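Cups, trays and one very stubborn sink: a talk with Leonora Talavera

By Tanvir Wanigasekara
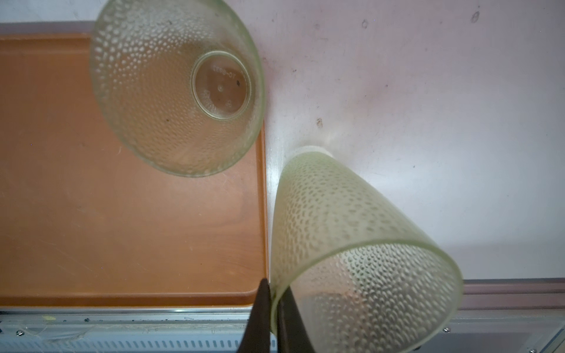 The pale green cups came with the place. So Leonora Talavera tells me before I've got my coat off. She took over the lunch room at the Kelside community hall in February, and the previous people left her a cupboard of green plastic cups, a stack of trays, a water heater with a mind of its own and a note that said "sink slow." No phone number on the note.

"Slow," she says. "It's not slow. It's closed for business."

We're talking at the end of the lunch shift. She's drying, I'm writing. Twice she hands me a towel and twice I put it down again to write something, so apologies to her for that. My notes have a wet corner.

The lunch room does a hot meal and a drink for anyone who comes in. Pay what you like. Last month they served 2488 meals, a number she knows by heart and I had to ask her to repeat. Before her it was soup only. Before that, nothing, the room was used for storing chairs.

First question, why plastic? There's a feeling these days that a proper place has glasses.

"I had glasses at my last job. I loved them. I also swept them up, every single shift. Here I've got toddlers, I've got people whose hands shake, I've got me at two in the afternoon when I'm tired. A cup goes on the floor, I pick it up, I wash it, done. And these have the bumps."

The bumps matter, it seems. The cups are covered in little raised drops, like a cold bottle, and Talavera is a believer. A smooth cup slides out of a soapy hand. A bumpy one doesn't, or not as much. One of her regulars, a man with bad arthritis, won't drink out of anything else in the building.

"He asked could he buy one. I said take it. He said no, then it wouldn't be here when he came."

The down side of bumps is cleaning them. Tea gets in. So does whatever floats around in old dishwater. She holds one up to the window, turns it, finds something, puts it back in the tub.

"You have to look through them. That's the nice thing with a see-through cup, it tells on you. A speck in the bottom, you'll see it from across the table. So will the customer."

And do they say so?

"Oh they say so."

She washes by hand. There is a dishwasher, a small one, brand of Vavley, she says it like the name of an ex. It takes 33 cups if you load it her way and a lot fewer if you load it the way the booklet says. It also leaves water sitting in the cups that tip over, and light plastic cups always tip over. So the dishwasher does plates. The cups get a soft bottle brush, hot water, a drop of soap, rinse, then upside down on a rack till they're dry.

Not stacked wet. She said this three times so I'm putting it in.

"Stack them wet and they stick. Then somebody pulls, and they twist, and you get that little split at the rim. I've thrown out more cups from pulling than from dropping. Dry first. Then stack. Then stop at a height you can carry without holding your chin on top."

If they do stick? Cold water in the top one, stand the bottom one in warm. Wait. She does not bang them on the counter any more. (There's a dent in the counter.)

I ask about the trays. The orange ones.

She laughs. "Everybody asks about the orange."

They're flat with a raised lip, and they have a faint sort of wood grain pattern to them, in orange, which I can't say I've ever seen on a tree. Somebody picked that, years ago. Talavera didn't like them at first. She had a quote for plain white ones from a supplier called Grornow and was ready to sign.

"Then I watched people use them. You put a pale cup on a white table, an older person with poor eyesight, they can't find it. They pat around. They knock it. Same cup on an orange tray, there it is. I tore up the quote. Well, I put it in the drawer. It's still in the drawer."

The lip helps too. A spill stays on the tray for as long as it takes to get a cloth. And a cup that goes over on its side doesn't roll off onto someone's lap, it gets as far as the edge and sits there.

The scratches don't bother her. She's had people suggest she polish them out. With what, she'd like to know. She wipes trays down with soapy water and a cloth, never the green scourer, because the scourer is how they got scratched in the first place. A new helper gets told this on day one and forgets by day two, that's her experience.

Speaking of helpers. Victor Laizer comes through from the hall at this point, carrying a box of clean towels, and gets pulled into the interview whether he wants it or not. He does the tables. Clearing, wiping, setting back up. He's quick. I ask what his system is.

"Cups first," he says. "Always. Clear the plates first and you'll catch a cup with your elbow."

Then?

"Then plates. Then whatever's under the plates."

He takes cups from the outside, low down, fingers never in the part people drink from. Talavera trained him out of the four-fingers-four-cups trick they all do in bars. It's fast, she admits. It's also your fingers in four people's cups. He doesn't argue but he does look a bit wistful.

They disagree about one thing and they disagree about it in front of me for a good while. Victor wants the cups set out on the tables before opening, upside down, so people can sit and pour. Leonora wants them on a tray by the water jugs, right way up, so people collect their own. Her side: upside down on a table means the rim's on the table, and how clean is the table, Victor. His side: right way up means dust. Her side: not if you put them out five minutes before. His side: when have we ever been five minutes before.

It's currently by the jugs. It has been the tables. I'd guess it will be the tables again.

Shiuli Munshi cooks, and I only get her for a moment as she's got a pan soaking and a bus to catch. What does she want from a cup?

"A line on it. A measuring line. I use them for rice."

You use the drinking cups for rice?

"Two of them. They're mine, they live on my shelf. Nobody washes up my rice cups but me." And she's gone, bus.

Leonora waits till the door shuts. "There's three on her shelf," she says.

Back to washing. I wanted to know about marks on the bottom of cups and whether they tell you anything, as I'd noticed there was some raised lettering on the base and a little recycling type symbol. She says the symbol is the useful one. Look at the number in it, if you can read it, and look up what your local place takes. The letters and digits, she reckons, are just the maker's own code. She tried searching it once to order more of the same and got nowhere. You're also reading it backward half the time, looking down through the cup.

So can she get more?

"No. Not these. I've tried. There's a shop on Fakir Street has some close, but they don't nest with ours. You'd have two stacks. And then somebody mixes the stacks, and then you're back to pulling."

For now she's careful with the ones she's got. The rule for retiring a cup goes like this, I got her to say it slowly. A crack, any crack, out. A split at the rim, out, it'll catch a lip. Gone cloudy, fine, keep it, but move it to the craft table for paint water. Stained with tea, soak overnight in baking soda and warm water, then decide. Smells of something, same soak, and if it still smells in the morning it goes to plants. The window sill has a row of basil in retired cups, holes poked in the bottoms. It's doing better than mine.

Treasa Lenihan, who runs the hall desk and has done under every version of this lunch room, sticks her head in to say the plumber rang. He isn't coming today. Leonora shuts her eyes for a second.

I ask Treasa which version she liked best and she thinks about it properly. "The chairs were quiet," she says. Then, to be fair to everyone: "The food's better now."

Last thing I ask, what would she buy if the money turned up. I was expecting the white trays, or a big dishwasher. She wants a second drying rack. And a deeper sink. And for somebody to find out where the pipe behind the sink goes, since the plumber has had a look at it and he dosen't know either.

"The rack first though. If I had the rack I could dry the whole lot at once and we'd be out of here by three."

It's twenty to four as she says this. There's a tub of cups still to do. I pick the towel up again and this time I do dry a few, not very well, she re-does two of them without comment.

The lunch room at Kelside is open from noon. Bring what you can pay, and put your cup back by the jugs when your done. Or on the table. Ask Victor.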